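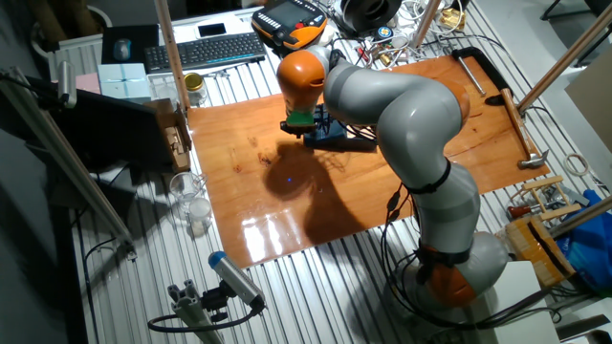
The varnished board on the slotted bench, with the hammer in its usual spot.

About Fustden

Fustden is a workshop for tables and tabletops. We refinish them, repair them and now and then talk people out of buying new ones, a poor way to run a business but one we seem to be stuck with. The shop covers 2795 square feet, most of it taken up by tables waiting for other tables to leave.

Deok-su Cheon started the place one February with six clamps and a firm belief that varnish should be shiny. The belief has survived. The clamps have mostly been lent out.
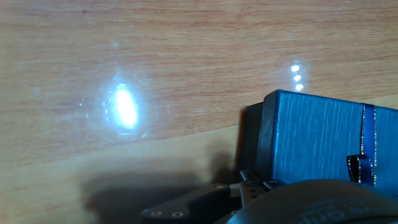
Gloss is our house style, and we know it isn't for everyone. A matte top is forgiving and polite. A glossy one tells you where every lamp in the room is, and if you lean in near the bright spot it will show you the faint scratches too, fine curved ones that you'd never find on a dull finish. We look for those under hard light before we decide between a polish and a full strip. Customers who would like to stay happy with their tables are advised not to try this at home.

A full refinish starts at $400. A polish is $145, and we'll say so if that's all you need. Our two standard finishes are called Hisow and Koo – Deok-su named them and has declined to explain. Skandum, the third, is for bars and families with small children.

We don't sand out every mark. Some stains have been in the wood longer than we've been in business, and we ask before we go after them.

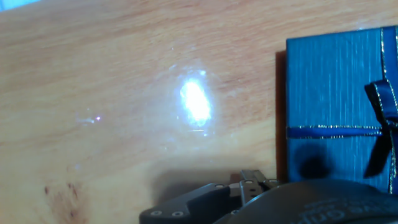
Honey-colored top with dark reddish-brown marks, and a blue gift box.

Drop-offs are by appointment. Please measure your table and then your car, in that order.

Last updated: July 19, 2025

Contact us | © Fustden | Back to top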